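Piltedari Housekeeping Certificate, Unit 4
Handout: Making up a bed with mixed linen
Prepared by A-yeong Wang

Last time we finished with hospital corners on plain white sheets. In a private home you will rarely meet plain white. The family has their own linen, from different sets and different years, and your work is to make it look cared for with the colours they have.

Start with the bottom sheet. Put your palm flat in the centre and move it slowly outward to the side, then to the foot. Do not pull from the corner first. If you pull from the corner, the folds travel to the middle and you must begin again. A thin printed sheet shows each wrinkle less than a white one, but the person who sleeps there will still feel it.

When there is a heavy blanket or a quilt, do not lay it on the floor while you smooth. Roll it and leave it along one side of the bed. Work on the free half, then move the roll across and do the other half. 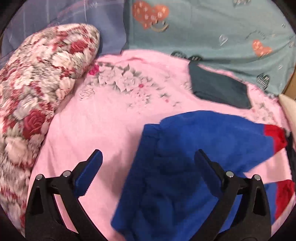
Fig. 3. Pink floral sheet with a rose-patterned roll alongside. Note the folds in the sheet where it meets the roll.

Folds of this kind are normal beside a roll. Lift the roll a little with one hand and draw the sheet under it with the other. It takes two or three passes.

About patterns. Students often ask me if flowers and hearts can go on the same bed. My answer is yes, when the family wants it. Keep the largest print at the foot or folded in a band, and let the calmest fabric have the most space. Manaia Treloar, who taught this unit before me, allowed only one print per bed — I am less strict.

Sheet size: check that you have 50 cm to tuck at the foot. With less than this the sheet comes out in the night.

For next class
Bring one flat sheet and one blanket, any pattern. Ewan Lockyer and Ruby-Lee Trevaskis will share the bed near the window. Please read the Fairweather booklet on washing labels, only the cotton part. Practice starts at 9.30 am, and the linen cupboard will be open from 9.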